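Chapter Eight
The Printed Order of Service

What this chapter covers
Setting out the order
Names, dates and spelling
Readings, hymns and permission to print
Proofs and sign-off
Quantities and leftovers

The order of service is the small booklet or folded card given to people as they arrive at a funeral. Most families keep at least one copy. It goes into a drawer or a family Bible, and years later a grandchild will take it out to check a date or the spelling of a middle name. An error in it lasts a long time.

Chapter Seven dealt with the notice in the newspaper and online. The notice tells people that a death has occurred and where to go. The order of service has a different reader, someone who is already in the building and wants to know when to stand, what to sing and who is speaking. You will use many of the same facts for both, but you should not copy one into the other. Families often change their minds between the notice and the service, and the facts need to be checked again.

A case from Havville

Zlata Vakulenko was in her first year as an arranger with Sabatier Funerals in Havville when she was given a service to prepare for a retired orchardist. The family was large and lived in several places. The eldest son made the arrangements by phone and sent the wording by email. He gave his father's name as it appeared on the driver's licence. The daughters, who arrived the night before the service, had never seen that name in print. Their father had dropped it when he emigrated, and everyone in the district knew him by another.

The booklets had already been printed. Both versions of the name were correct, and the son had approved the proof. Vakulenko had the cover redone that evening with the full legal name and the familiar one beneath it, and the inside pages were kept. The service went ahead on time. In her notes, which Sabatier later used for staff training, she wrote that she had asked the son how the name was spelled and had not asked what his father was called.

We will come back to this case in section 8.2. While you read, think about who else could have been asked, and at what point in the week.

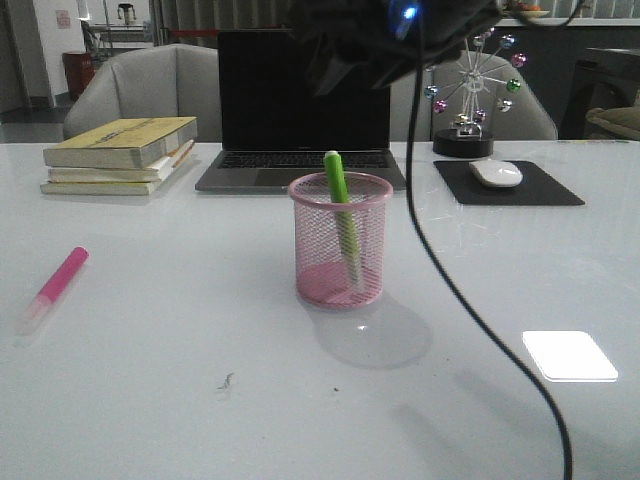
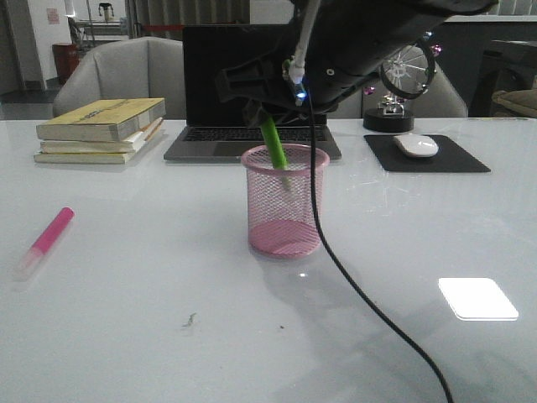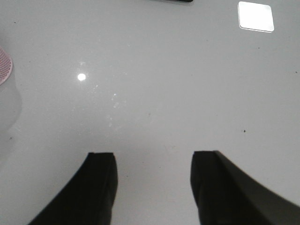

8.1 Setting out the order

Begin with the person leading the service. A minister, priest or celebrant will usually have a set order, and the booklet has to follow it. Ask for it in writing. In some traditions the order is fixed and only the hymns and readings are chosen by the family. In others nearly everything is open, and the family may need some help to see what a service normally contains.

A plain order for a chapel service might run as follows.

Entrance music
Welcome and opening words
First hymn or song
Reading
Eulogy
Time for reflection
Second reading or prayer
Committal or farewell
Closing words
Exit music

Write down the name of each person taking part beside the item. Use the name they want printed. A granddaughter known to the whole family as Bibi may want her full name in the booklet, or she may not. It takes a minute to ask.

Do not print times beside the items. Eulogies run over, and people who see that the service is behind schedule start to shift in their seats. The starting time goes on the cover and no other time is needed, unless there is a burial at another place afterwards. In that case, print the name of the cemetery and the time on the back page, with directions if the road is hard to find.

Responses that the congregation says aloud are set in bold type. Instructions such as "please stand" are set in italics. If many of the mourners are elderly, stay with a larger type size even when it means adding pages. It is better to leave out a photograph than to shrink the words of a hymn.

Most printers work in multiples of four pages. A folded card gives you four, and the next size up gives you eight. A family that wants five pages of material will have to cut or fill. Tell them this at the first meeting — it saves a difficult phone call later on.

How many to print

Families tend to guess low. They count relatives and close friends and forget neighbours, former workmates, club members and people from the children's schools. The Trasari family in Grundik, described more fully in section 8.5, asked for 100 booklets for a grandmother who had run the town's bakery. The funeral home suggested 500. Two people shared each copy by the time the doors closed.

There are other cases where a large order was placed and most of it went into recycling, so a high number is not always the safe choice. Look at the person's age, how long they lived in the district, whether they were still working, and whether the service will be streamed. Where you are in doubt, ask the printer how quickly a second run can be done.

Terms to know

Celebrant: a person who leads a service, often a non-religious one.
Committal: the words said at the grave or when the coffin leaves the chapel.
Proof: a sample copy, on paper or on screen, sent for checking before printing.
Recessional: music played as the coffin and family leave.

Before you read on

Find an order of service at home or at your workplace. Check the names and dates on it against another source, such as a death notice or a headstone. Note any differences and bring them to class.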